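Status: second release, 19/11/2018. The first release had the wrong gripper values and should be deleted if you still have a copy.

# Clelwood

Clelwood is a set of table-top pick-and-place recordings made with robot arms and a light blue basket. We put it together to test Rekum, a way of training a policy so that it stops leaning on the fixed cameras when the gripper is close to the object. The recordings, the split files and the training code are in this repository. The trained weights are kept separately; ask Adaeze for access.

## What is in it

- 2,000 training episodes
- 106 held-out episodes, with start positions that do not appear in training
- one folder per episode, holding the video from each camera, the joint positions, the gripper opening and a short text instruction
- `splits/`, which lists the episode numbers for training and testing
- `notes/`, which holds the operators' comments as they typed them

An episode starts when the operator presses the pedal and ends when they press it again. Most are a single pick and a single place. Some have a second or third attempt at the pick, and we left those in. Episodes where the arm was stopped by its safety limit have `stopped: true` in the metadata and are left out of both splits.

The objects are small household things and toys. The instruction names the object and where it should go, for instance "put the red car in the basket". Wording was left to the operator, so the same task can be written several ways. Spelling mistakes in the instructions have not been corrected.

## Cameras

Each episode has a wrist view and fixed views of the table. The fixed cameras sit at different places beside the table, so left and right are not the same from one fixed view to the next. Do not mirror or swap them when loading. The loader keys are `wrist`, `side_a` and `side_b`.

The wrist view shows the two fingers at the bottom of the picture. We trained on it without cropping. Cropping the fingers out made the policy worse at judging when to close, and we did not look into it any further.

The clocks on the fixed cameras drift a little over a long session. `tools/align.py` shifts them to match the wrist camera and should be run once after download. It changes the timestamps and leaves the video files alone.

## The method

A plain policy trained on all the views learns the long reach from the fixed cameras and tends to keep using them for the last part of the approach, where the arm often hides the object. Rekum changes what the policy is shown during training:

1. Each episode is divided at the point where the gripper first slows down over the object. The division is made from the joint positions, with no hand labelling.
2. Before that point, all the views are passed in as normal.
3. After that point, the fixed views are blanked at random, so that the policy has to use the wrist view to finish the pick.
4. Once the fingers have closed, the fixed views come back for the move to the basket.

At test time nothing is blanked. The network is otherwise the same as the plain one, and both were trained with the same settings and for the same number of steps. The settings are in `configs/rekum.yaml` and `configs/plain.yaml`, and a diff of the two will show only the blanking section.

## Result

We ran the Rekum policy on the robot once for each held-out start position. A trial counted as a success if the named object was in the basket when the arm stopped. Knocking another object over did not count against it.

Rekum failed 6 of the 106 trials. The plain policy failed more of them, mostly by closing the fingers beside the object. The outcome of every trial for both policies is in `results/trials.csv`, with a column for the kind of failure.

Two of the Rekum failures were missed picks. The rest were drops on the rim of the basket, which the method does nothing about. Gianni Santoro scored the trials from the fixed-camera video without knowing which policy had been running, and Adaeze Nwankwo checked the ones he marked as unclear.

We have not tried the method with a basket of another colour, or on a table with a patterned surface. We would expect the second to matter more.

## Known problems

- The slow-down rule divides the episode too early when the operator hesitated during the reach. These episodes can be found with `tools/check_split_point.py`. We trained on them anyway.
- Shiny objects catch the light in the wrist view, and the highlights move as the gripper comes down.
- The light on the table changes between sessions and also within one. No correction has been applied.
- Cables and equipment are visible at the edges of the fixed views. They get moved between sessions, so a policy could in principle learn the session from the background.
- People sometimes come partly into view beside the table. There is no audio.
- A few object names are used loosely in the instructions. Check the video before using them as class labels.

## Using it

Install the requirements, run the alignment tool, then point the loader at the data folder:

```
pip install -r requirements.txt
python tools/align.py --data data/
python train.py --config configs/rekum.yaml --data data/
```

Training fits on one ordinary graphics card if the fixed views are loaded at half size, which is the default. Set `full_size: true` to change that.

The arm driver in `drivers/clekex` is only needed for running on hardware. It expects the gripper to be homed first and will refuse to start otherwise. The older Lombardi driver has been removed from this release.

Problems with the data should go to Gianni, and questions on the training code to Adaeze. Please give the episode number.

## Sample views
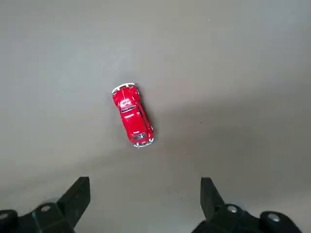
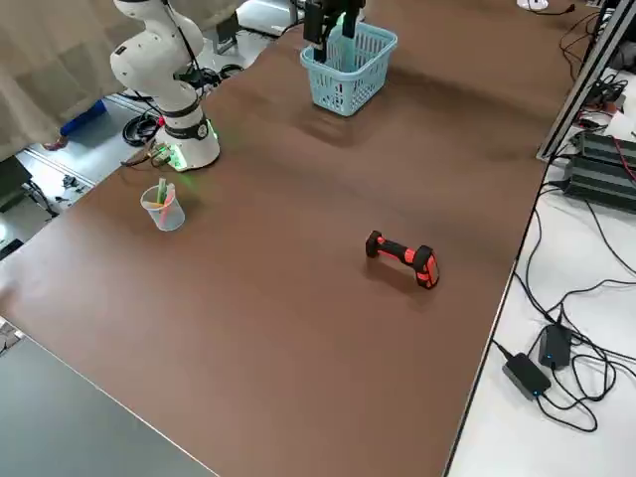
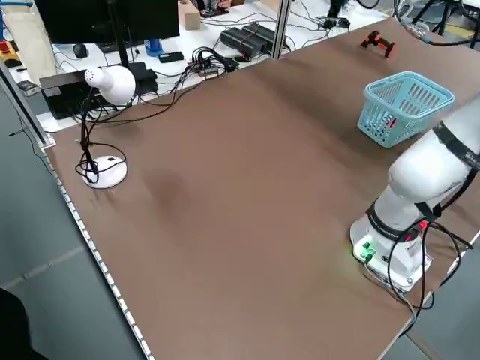

*First picture: wrist view with the red toy car, fingers open. Second and third: fixed views of the table; the light blue basket is in both.*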